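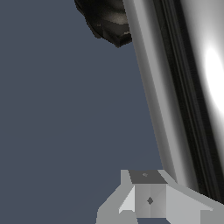
Erkix users board > Buying and budgeting > Simulation first or arm first?

stepback_lane
Our workshop in Cleltstead has money set aside for a small arm with a two-finger gripper. Finance will not release it until November. In the meantime I have been modelling the pick in simulation, mostly shiny metal parts, and it has raised a question about how to split the budget. Do I spend on a year of the Kekana simulator licence now, or carry on with the free tools and put everything into the arm and a better wrist camera? The parts are polished and the reflections worry me more than the reach does.

millgate
Free tools. We paid for a licence two years running and used it for about a fortnight each time. The money would have bought a second set of fingers, and we needed those by the second month.

tern_and_cobble
Depends what you are trying to find out. If it is reach and clearance, free is fine. If it is how the camera copes with polished metal, no simulator I have used gets that right, paid or not. The highlights come out too clean. Borrow a camera and put it over a real part on a bench.

stepback_lane
Clearance first. I want to know how close the gripper can get to the side of a cylinder before something touches. Camera second.

millgate
Then you have your answer. Don't buy the licence.

ohmslow
I'll disagree with both of you. We are at Vumthorpe and ran 1018 simulated picks before we ordered anything. It showed that the arm we had pencilled in was one size too small. Sending that back would have cost far more than the licence did. The paid version also lets you load the maker's own gripper model, and the free one we tried gave us a simple block shape with the wrong width when open.

millgate
You can measure the width off the data sheet and fix the model in an afternoon.

ohmslow
You can. We didn't have anyone with an afternoon.

tern_and_cobble
Fair enough, but 1018 picks of what? If the part was matt plastic it says nothing about stepback's problem.

ohmslow
Turned steel, fairly bright. I agree the camera results were no use. The reach and clearance results held up on the real cell – within 2 mm on most of them.

stepback_lane
That is useful. Did you budget for anything you later regretted leaving out?

ohmslow
Diffuse lighting. We had nothing down for it and ended up taking it from the spares line. Also delivery and the mounting plate, which were quoted separately.

pallet_nine
Add training days. And keep 10 per cent back whatever you decide. Ours went on cable and a guard panel.

millgate
Agree on the lighting. Still don't agree on the licence.

stepback_lane
Kekana do a single month for 272, it seems, which I had missed. I could do the clearance work in that and stop. I'll ask whether the gripper model is included at that price and post the reply when I get it.

ohmslow
Ask them about export as well. Ours would only save in their own format on the monthly plan.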